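I've been buying for food service for long enough that a letter from a supplier doesn't normally get me out of my chair, but this one did. Distari, who most of you will know as the people behind the big blue-lidded drums of tomato paste, are stopping the 210 kilo drum for small and medium customers. The last orders go in at the end of February, and after that it's bag-in-box or nothing unless you take a full lorry.

If you run a café and open a tin of tomatoes now and then, you can skip this one (though do stay for the bit about vinegar). If you make your own sauce, ketchup, relish, curry base or pizza topping in any sort of volume, read on, as it'll probably change how your storeroom looks by spring.

## What's changing

The drum has been the standard way to buy concentrated tomato paste for as long as I've been doing this. It's a steel drum with a sterile bag inside, you get a pallet of four, and you need a drum tipper or a strong pump to get the stuff out. Paste that thick doesn't pour. It sort of sulks.

Distari's new format is a bag in a cardboard box on a short pallet, with a wide tap at the bottom corner. The letter says the boxes will come in one size only to start with, and that a second, smaller one is being looked at for the summer. I rang to ask how firm that was and got a very polite "we hope so", which I'd treat as a maybe.

The paste inside is the same. Same fields, same factory, same two strengths, hot break and cold break. For anyone new to this, hot break means the tomatoes are heated quickly after crushing, so the paste stays thick and clingy, and that's the one you want for ketchup and pizza sauce. Cold break is done at a lower heat, keeps more of a fresh taste and comes out thinner, so it suits juices and soups. Plenty of people order the wrong one on their first go and then wonder why their ketchup runs off the chips!

## What it means for your price

I've had the new list since last week and the headline is that the price per kilo hardly moves if you were already buying a pallet at a time. Where it does bite is delivery. Boxes can't be double-stacked the way drums can, so a pallet space on the lorry holds less, and the hauliers charge by the space. For our own customers out past the ring road, that adds £43 to each drop. I'd love to say we'll swallow that, but we can't swallow all of it. We'll take half until the summer and then have another look.

On the other side of the scales, you won't be paying to have empty drums taken away, and you won't lose that last stubborn layer at the bottom that never comes out whatever you do with a spatula. I've seen grown cooks with an arm in a drum up to the shoulder. I've been that cook.

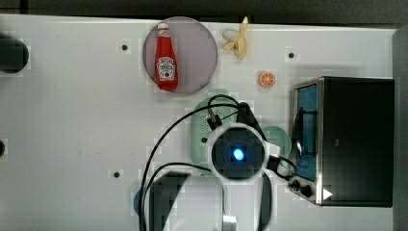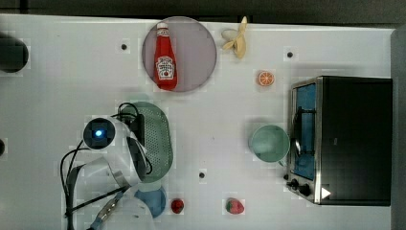
## Who's already switched

Gholamreza Zarei at Naseri has been on the boxes since the autumn, as one of the kitchens that tried them out before the letter went round. They make a spiced tomato base for restaurants and go through far more of it than we do. I spoke to him at about half past six in the morning, which is apparently when he's at his most talkative.

His view is mostly good. The tap is quicker than tipping, his staff like it and he's got his drum lifter up for sale (offers welcome, he says, and he means it). What he doesn't like is the cardboard. One pallet sat in a damp corner for a fortnight and the bottom boxes went soft enough that he had to decant the lot in a hurry.

"Keep them off the floor and away from the wash-down hose," he told me. "The bag is fine. It's the box that lets you down."

He also reckons the first few kilos out of the tap come slower than the rest, and that it helps to stand the box in the warm kitchen overnight before you open it. I passed that on to Distari and they said they'd no objection, as long as the bag stays sealed until you're ready to use it.

## If you'd rather stay on drums

You've got a couple of choices. Jerkine are carrying on with drums for now and have told me they've no plans to drop them. Their paste is a touch sweeter and a bit paler, so if you're making ketchup to a set recipe you'd want to do a small batch and adjust your sugar before you commit. Their minimum order is 800 kilos, near enough the pallet you're used to.

Zillex will also sell you drums but only the cold break, and I wouldn't use it for anything that has to sit on top of a burger.

We'll be holding a stock of the old Distari drums while they last. I've asked for as many as the warehouse will let me have, and they'll go in the order people ask. Please don't all ring at once.

## And the vinegar

Spirit vinegar in the 25 litre cans is back after that long gap before Christmas, and the price is where it was. Malt is still patchy. If you use malt in a brown sauce or a chutney, tell us what you need for the next couple of months and we'll put your name on it when it lands.

Samples of the boxed paste are in the front office, hot break on the left and cold break on the right, and the kettle's usually on. Bring your own tub with a lid that fits.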